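Junano Household Arm: Set-Up and Operating Guide
Section 16. Kitchen Tasks: Lids, Pots and Tableware

Oct 7, 2018
Prepared by Khrystyna-Mariia Bondarchuk, Technical Publications, Harju

We use cookies to remember your language and document preferences. By continuing to read, you accept this use. Manage settings

16.1 Purpose of this section

This section tells the owner how to prepare a table for lid handling, how to run the task, and how to judge whether the arm is ready to repeat it without a person standing by. It applies to arms fitted with the two-finger gripper and the wrist camera. Arms supplied with the suction head are covered in a separate supplement.

Owners often ask whether the arm can cook, clear up or wash dishes. At the present software release it cannot complete any of these chores from start to finish. It can carry out certain parts of them, under supervision, with cookware it has been shown beforehand. Lifting a lid from a pot and putting it back is one of those parts. The task is short, but it places real demands on the machine. Clear glass is difficult for the camera to read, a knob offers a small area to hold, and a lid that is gripped off center will tilt as it rises.

16.2 Before you begin

1. Confirm that the arm is bolted to its base and that the base does not rock.

2. Press the stop button and release it. The status light must return to steady before you continue.

3. Select a pot with a lid that has a single central knob. Lids with a strap or loop handle need the long finger pads.

4. Check that the lid weighs no more than 400 grams. Heavier lids may slip when the arm changes direction.

5. Wipe the knob and both finger pads with a dry cloth.

CAUTION: Use empty, cold cookware only. The arm does not sense heat and will not release a lid that is venting steam.

16.3 Setting the grip

1. From the Tasks menu, choose Lid, then Teach Grip.

2. Guide the wrist by hand until the fingers stand on either side of the knob. The pads should meet the sides of the knob and should not press on the glass.

3. Close the fingers slowly with the jog control. Stop when both pads are in contact.

4. Look at the wrist camera view on the control screen and compare the two sides of the grip.

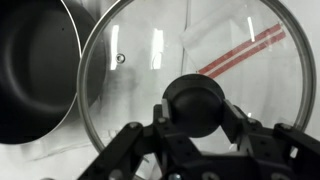
5. Set the grip force to level 2. Higher levels do not improve the hold on a smooth knob and will wear the pads early.

6. Press Save Grip. The arm stores the finger opening together with the wrist angle.

NOTE: Reflections from overhead lamps can cause the software to place the edge of a glass lid in the wrong position. If message 2155 appears, dim or move the lamp and teach the grip again. Do not cover the lid with tape or paper, as the stored grip will not match the lid once the covering is removed.

16.4 Lifting and holding

1. Stand within reach of the stop button and keep hands clear of the table.

2. Press Lift. The arm raises the lid and holds it level over the pot.

3. Watch the lid while it is held. If it turns or sags, press Lower and return to 16.3.

4. With the lid held steady, inspect the items around the pot. Any cup, bowl or utensil standing in the return path must be moved before the lid is lowered. Handles deserve particular attention. A spoon or spatula standing in a cup reaches higher than the cup itself and is the item most often struck in our support records.

5. If cloths are used under or beside the pot, see that they lie flat. The arm treats the height of the pot as fixed, and a cloth that shifts will change it.

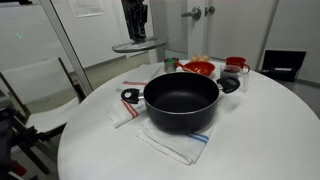 6. Press Lower. The arm releases the knob once the rim of the lid meets the pot.

CAUTION: Do not reach beneath a lid that the arm is holding. A loss of power opens the fingers.

16.5 Deciding whether the task may run alone

Harju does not approve unattended lid handling in the home. In a workshop or test kitchen, a trained supervisor may permit it after 16 lifts in a row without correction, using the same pot, lid and table layout. A change to any of these starts the count again.

The limit reflects the present state of the work. The arm repeats a taught movement well. It is much less able to cope with a pot that has been turned or a mug set down in a new place, and a person deals with such changes without noticing them. Gemma Sowerby and Liam Dunmore, who conducted the June review at the Grorkport test kitchen, recommended that the supervision rule stay in force until the arm can check the return path by itself.

16.6 Reporting a fault

Record the message number, the grip force and the type of lid, and send them with the task log to Tainá Evangelista, Product Support. Keep the lid until you have received a reply.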